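Keeping a Lunch Bag From Going Funky

Posted September 2, 2019

School started back up in August and so did the smell. If you have a soft-sided lunch bag in your house you know the one I mean – part banana, part old sandwich, part gym locker. I've been packing lunches for years now and I've ruined more bags than I'd like to admit, so I thought I'd write down what works for us.

First thing, empty it the minute it comes home. I know, I know. But the crumbs and the half a cheese stick are what start the trouble, and by morning you've got a real problem. Ours get turned upside down over the sink and given a good whack before anybody is allowed a snack.

For everyday cleaning I use a rag with warm water and a drop of dish soap. Wipe the inside, get into the corners (a chopstick wrapped in the rag is great for this!), then wipe again with plain water. Leave it wide open on the dish rack overnight. I used to zip mine up and hang it on the hook and then wonder why it smelled like a pond.

If the smell has already moved in, try baking soda. I sprinkle in 3 tablespoons, shake it around, zip it shut and leave it till the next day, then tip it out and wipe. My neighbor Chrysoula Margaritis swears by white vinegar instead, one part to 2 parts water in a spray bottle. I tried it on a bag that had been forgotten in the trunk all weekend and I have to say it did the job, though the kitchen smelled like pickles till supper.

Please don't put an insulated bag in the washing machine unless the tag says you can. I did it once and the lining came out in shreds. Same goes for the dryer, only more so.

Sticky zipper? Rub a plain candle or the tip of a pencil along the teeth and work it back and forth a few times. Wipe off the extra so it doesn't end up on somebody's shirt.

Now, fruit. I like to send it whole when I can, because cut fruit leaks no matter what the container promises. Apples and pears can go at the bottom. Anything softer goes in last, on top of everything, and if it's a big piece I just leave the zipper part way open until we're heading out the door.
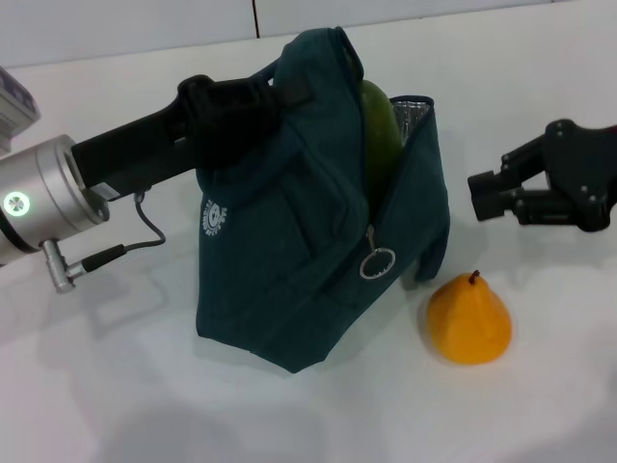 Mango poking out the top, bag left partly unzipped.

A mango that's still firm travels much better than a ripe one, by the way, and a ripe one really wants a bowl and a spoon and a stack of napkins. Bananas get their own little pouch at our house – I cut the sleeve off an outgrown sweatshirt and stitched one end closed, and it has lasted nearly 2 years.

Ice packs: wrap them in a dish towel so they don't sweat all over the bread. The towel doubles as a napkin, and it goes straight in the wash with everything else when you get home.

Next time I want to get into thermoses, and how to get the tomato soup smell out of the lid gasket.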